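Home | Products | Method Kits | Support | Contact

Print this page | E-mail this page

Luvon Desk-Reset Method Kit

So what do you get when you buy a method? Fair thing to wonder, and I get it a lot at trade shows. I'm Wanpen Yensuk, I look after the method kits at Luvon, and this one is my favorite (don't tell the people who work on the drawer kit). It's a package for labs that already have a two-arm table and want their policy to tidy a desk without us standing next to it. You get the training recipe, the labeled recordings we trained on, the scoring sheets, and a set of weights you can load and start poking at the same afternoon.

The idea came from Firouzeh Zarei, back when we were all stuck on the same problem. Our old policy learned desk layouts as one big lump. Show it a laptop on the right and it did fine, slide everything over a bit and it reached for where the laptop used to be. Firouzeh wanted the policy to learn pairs instead: laptop and mouse pad, mouse and mouse pad, toy and whatever is next to the toy. Each pair gets its own little goal, and the planner picks which pair to work on next. We call it pairwise reset, and I still think the name is a bit dull, but it stuck.

We train on ordinary things, because that's what customers have on their desks. A closed laptop is a lovely hard case — flat, smooth and very low to the table, so there isn't much for two fingers to get hold of. A mouse is easier to grab but it has a right way round. And a plush toy squashes, so the edges the vision model finds at the start of a grasp aren't the ones it has to deal with at the end!

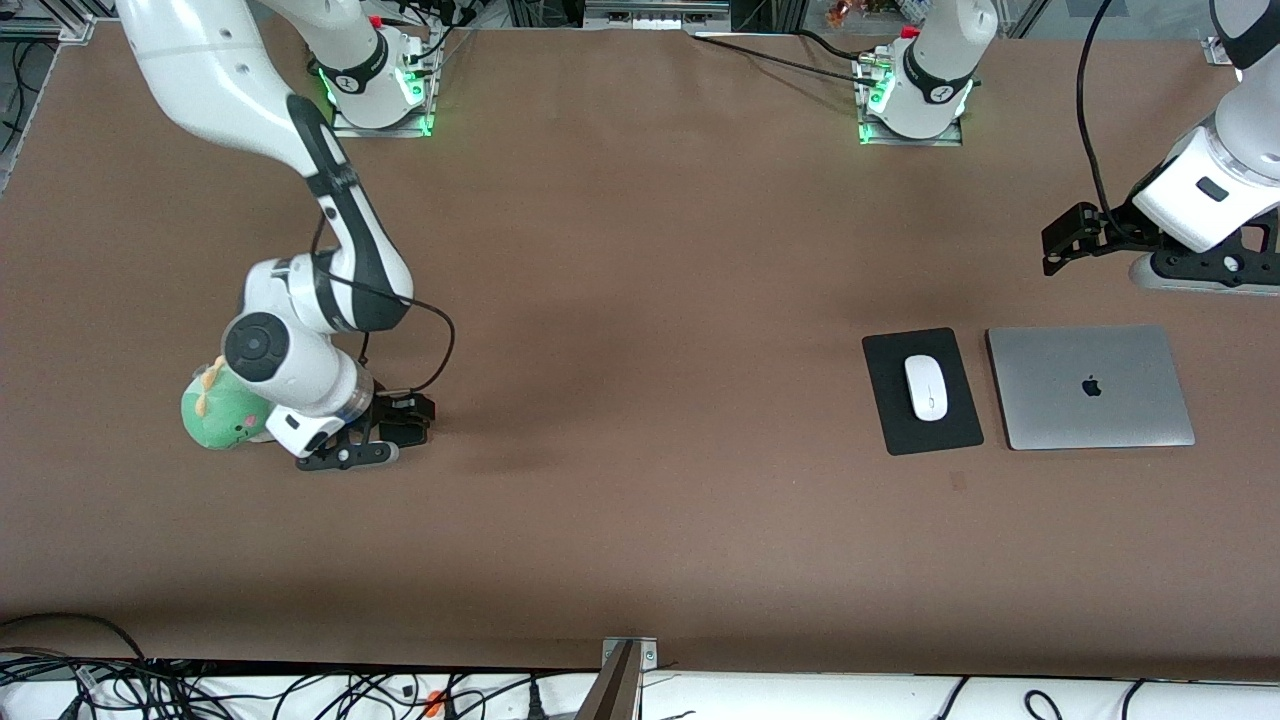 Does the kit work with one arm?

One arm will run the mouse and toy goals, but the laptop goals were trained with two arms and we don't support them any other way.

Now the result everybody asks about. The released set has 1704 recordings in it, and we held back 8 layouts that the policy never saw in training. On those the pairwise version beat our lump version on every one, and the gap was widest when the mouse started off the pad. I was surprised by that. I'd expected the laptop to be where we'd see the difference, and the laptop did get better, just by less. Hélder Patrício reran the whole comparison on the table at our Merico site with different lighting and got the same order, which made me feel a lot better about putting it on a product page.

The wrist views matter more than I thought they would, too. Up close, a mouse pad is a dark rectangle with corners you can line up against, and the planner leans on those corners for the angle of everything else. The logo on a laptop lid does a similar job for telling which way up the thing is. We had a run in April with the wrist views switched off, just to see, and the pad angles went all over the place. The fixed view alone can tell you what is on the table and near enough where, but for the last bit of turning you want to be low and close.
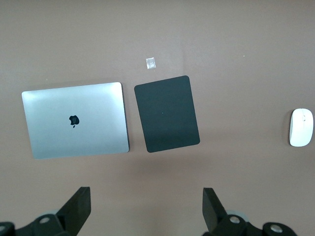 Which brings me to the scoring sheets, my own small contribution. Every trial gets 2 marks, one for position and one for angle, and they're kept apart the whole way through. We used to blend them into a single number and it hid all sorts of sins. A mouse sitting beautifully in the middle of the pad and pointing at the wall would come out looking fine! Keep them separate, please, even if your boss likes one number.

Things it won't do yet: open a laptop, coil a cable, or cope with anything see-through. Clear film and tape get treated as table. Shirin Akbari is working on the see-through problem and has a branch you can ask for, but it's slow and I wouldn't build anything on it.

You'll need your own arms, a parallel gripper on each, one fixed camera, a wrist camera per arm, and a matte tabletop (glossy ones confuse the corner finder something awful). Setup notes are in the download, and the calibration part was rewritten by Renata Makowska after the first lot of customers told us, quite politely, that it made no sense.

University labs can ask for the research license, which covers publishing with the weights and the recordings. Companies need the Stasley license, same files, different paperwork. Send me your table dimensions along with the request and I'll check them against the workspace limits before we send you the download link.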